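Why Does Soda Fizz?
by Silvana Lopes

My little cousin asked me this at a picnic with soda dripping off her chin, and I had to think about it for a minute! So let's figure it out together.

The bubbles in soda are a gas called carbon dioxide. You make some yourself every time you breathe out. At the drink factory, machines squeeze lots of that gas into cold, sweet water. Cold water is really good at holding gas, so in it goes. Then the can gets sealed up tight and the gas is stuck in there.

While the can is closed, you won't hear a thing. The gas is mixed in so well that you couldn't spot it even if the can were made of glass. It just sits there, pushing on the lid and the sides. That's why a full can feels so hard when you squeeze it (go on, try one!).
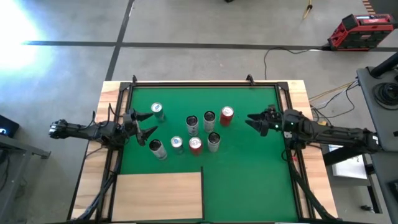 What happens when you pull the tab?

Psssht! That sound is gas rushing out through the hole. Now there's much less pushing down on the drink, so the gas inside starts turning back into bubbles and floating up to the top. They pop on your tongue and tickle your nose.

And if you shake it first? Oh boy. Shaking makes lots of tiny bubbles inside the can, and when you open it they all get bigger at once and carry the soda out with them. My friend Rosângela Aguiar did this in her mom's kitchen when we were 11, and there was orange soda on the ceiling until October.

Try it at home

Pour some soda into a clear glass and drop in a raisin. Bubbles stick to the wrinkles and lift it up, then they pop and down it goes again. Mine kept dancing for 15 minutes!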